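**Ticket: faucet demos from the wrist camera fail the export filter**

Project: Grajales (simulated faucet set)
Component: Lekemwood recorder, export step
Status: open, workaround in place

**Reported**

Target for this batch is 100 accepted demos. The export filter keeps rejecting episodes with `target_not_visible`. Replays load without errors and the action logs are complete. The rejections all point at the wrist stream, so I pulled single frames from the batch and checked them by eye. 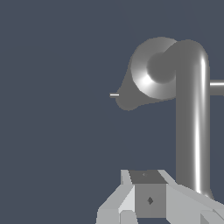 *Wrist view. Fixture on the right, left half of the frame is background.*

The faucet is plainly in view here. The filter's mask for the same frame is blank. First guess was a bad camera pose, but the gripper block and both fingers come up from the bottom edge as they should, so the mount transform looks fine.

**Checked so far**

- Recorder restarted, cache cleared. No change.
- Resolution in the config matches the resolution on disk.
- Same episodes exported on the Woltitz machine. Same rejections.
- External camera exported alone. All episodes pass.

The external stream shows the finger next to the lever handle, with the faucet body against the ground plane and the top of the handle against the black above the horizon.

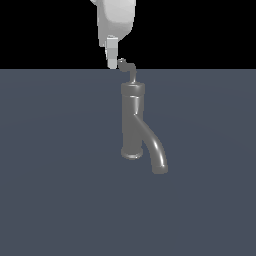

With that stream passing, I stopped looking at the physics and the asset files. The mask pass gets its object IDs from a table built at scene load. The wrist camera is created 15 steps later, after the arm resets, and it reads an older copy of the table. The faucet's ID isn't in that copy, so its pixels are written as background.

To rule out distance, I picked a view with the tubes much larger in the frame.
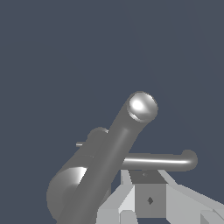 *Wrist view, large tube crossing to the left of the gripper. Mask also blank.*

Same result, so the minimum pixel area setting (3000) is not the cause. Lowering it did nothing, and I have put it back.

**Workaround**

1. Create the wrist camera before the arm reset.
2. Rebuild the ID table once, after the last asset loads.
3. Re-render masks from the saved states. Do not re-record - the actions are good.

Ran this on 3 rejected episodes. All 3 passed the filter. Masks now cover the gray fixture and leave the gripper out.

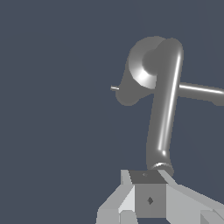

*Wrist view, curved tube above the central block, thin rod running off to the right.*

One thing to watch in views like this one: gripper and fixture are both gray and the tube comes down right at the block. Anyone labeling by hand could take the tube for part of the arm. Use the ID mask for the split, not color.

**Still to do**

- Re-render the rest of the batch on the Floddale node overnight.
- Add a load-time check that every camera reads the same table version.
- Change the rejection text. `target_not_visible` should say whether the mask is blank or the ID is missing.

Leaving this open until the re-render is through the filter. Training stays on the previous batch until then.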